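Chapter 6
Learning from Demonstration on a Shared Table

6.1 Why the layout matters

A policy trained from demonstrations copies more than the motion. It also copies the places where objects tended to be. If a bowl was always set down in one corner, the arm learns the corner. The Grivitz study, led by Dumisani Xaba, was designed to measure this effect — and to find how much variation in layout is needed to remove it.

The table was split into zones with tape. Before each demonstration, every object was assigned to a zone at random, then placed by hand at any angle. Bowls, cups and glassware were included; clear objects were kept in the set on purpose, as depth readings on them are poor. 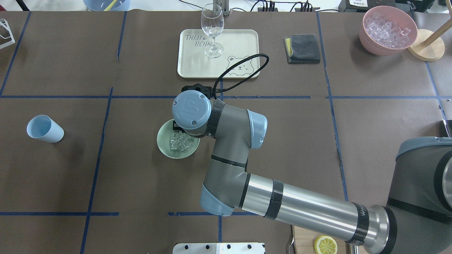
Of 3,000 demonstrations recorded, 2,258 passed review and were used for training. A further 900 trials, run with layouts held out from training, were used for testing. The baseline policy saw fixed layouts only.

Section 6.2 defines the zone assignment. Section 6.3 covers grasp timing, with ice as the main case: the pieces shift under contact, and a grasp planned from one view may fail. Section 6.4 compares the Grivitz results with the earlier Stetby method. Readers who have skipped Chapter 5 should review action chunking first.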